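Skurow open day: questions we keep getting

We went to the Bergmann open day at Sellham in June and wrote a short piece on it. The mail since then has been mostly the same few questions, so the answers are collected on this page. We paid our own way in.

What was on show?
The Skurow project, which is Bergmann's attempt to get machines to handle laundry. The invitation promised "household robotics in action." What we got was a person at a table with a gripper in each hand, working on cloth. The idea is that recordings of people doing chores become training material for a robot later on. How much later, we could not get anyone to say.

So were the robots doing anything by themselves?
Not in the part we were shown. If you drive out expecting a machine that puts your towels away, you will be let down. Ask before you go what will be running and who, or what, will be running it.

What are the grippers like up close?
Plainer than the brochure suggests. Two blunt fingers, screw holes, sharp corners.
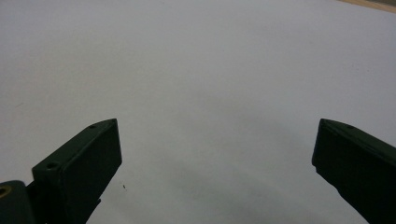

Fingers open, nothing between them yet.

Would they survive a year in a real home? Bergmann says they are tools for collecting data and were never meant to. Fair enough, but then the word "household" should come off the invitation.

Is the cloth work hard?
Harder than it sounds, and I'll give them that. Cloth has no fixed shape, and every heap is a new problem. What bothers me is the setting. A white board, one basket and one piece of cloth is a long way from a bedroom floor on a Monday morning. I asked how well any of this carries over to a messy room and was told results were "encouraging." No figures were offered.
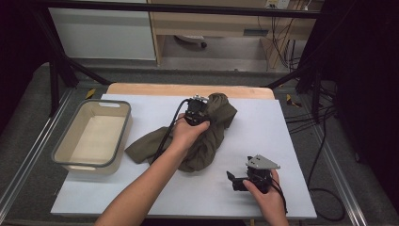 Wullumel wrote in to say that we are being unfair, that every kind of automation started on a tidy bench, and that it makes no sense to judge a training method by how exciting it is to watch. The first two points we accept. The third we would accept too, if the day had not been sold as something exciting to watch.

How long does the visit take?
Allow 2 hours. The talk took 40 minutes of that and could have been cut in half. Groups are up to 4 at the table, so you do get a decent view.

Can visitors try the grippers?
We asked and were told no.

Is it worth going?
If you are curious about how training data gets made, yes. If you want to know when you can buy something, save the gas. There was no price and no date, and the handout didn't mention either one.

Will you go back?
Yes, once there is a robot doing the folding and a basket of somebody's real laundry to try it on.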